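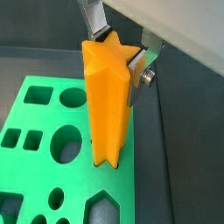
Unit 6: The Fovanska insertion kit

Grollik sells the kit in two versions. We use the smaller one, with the green board, the set of shapes and a pair of padded fingers. List price is 229, and a spare board costs 50.

Read the De Smet sheet on tolerances before the lab. A star has to be turned to match its hole as well as centered over it. A round peg only has to be centered.
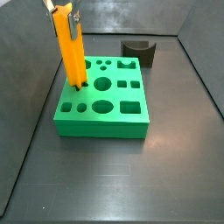
Each group gets 20 attempts per shape. Log the start angle, the approach height and the result. Do not change the grip force between attempts.

Kit reviews are due 2026-06-30.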